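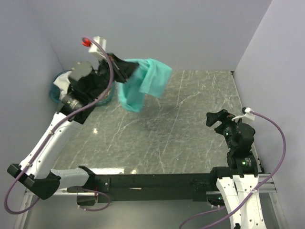
4.3 Dobragem e arrumação de panos de limpeza

Esta secção aplica-se aos panos de microfibra e de algodão fornecidos com o conjunto Vastarico 309, bem como aos panos de substituição da gama Hendell com a mesma gramagem. Antes de iniciar o procedimento, leia as indicações de lavagem constantes da secção 4.2.

Preparação da superfície

1. Retire da bancada os objetos que não sejam necessários. Os recipientes podem permanecer junto ao canto posterior, desde que não reduzam a área de dobragem.
2. Limpe o tampo com um pano ligeiramente humedecido e seque-o por completo.
3. Verifique se os panos estão secos, incluindo nas costuras e nas bainhas.

Dobragem

4. Segure o pano por uma extremidade, levante-o acima do tampo e sacuda-o com suavidade até desfazer os vincos maiores.
5. Pouse o pano e alise-o do centro para os bordos.
6. Dobre-o ao meio, fazendo coincidir os cantos, e repita a operação no sentido contrário.
7. Empilhe os panos com a dobra voltada para a frente. Cada pilha não deve exceder 44 unidades.

Nota: Nos tampos com padrão de mármore, os veios podem dificultar a deteção de fios soltos e de resíduos claros. Recomenda-se a inspeção com luz lateral.

Cuidado: Não arraste recipientes sobre o tampo. Levante-os sempre com as duas mãos e confirme que a base está limpa antes de os pousar.

Cuidado: Não guarde panos húmidos em recipientes fechados.

Arrumação e substituição

8. Coloque as pilhas no armário Wurnero, na prateleira indicada na etiqueta.
9. Separe os panos com rasgões ou bainhas desfeitas e registe a quantidade no impresso 824.

Os pedidos de reposição devem ser dirigidos ao serviço de aprovisionamento, ao cuidado de Golshifteh Ghaffari, até ao final de novembro.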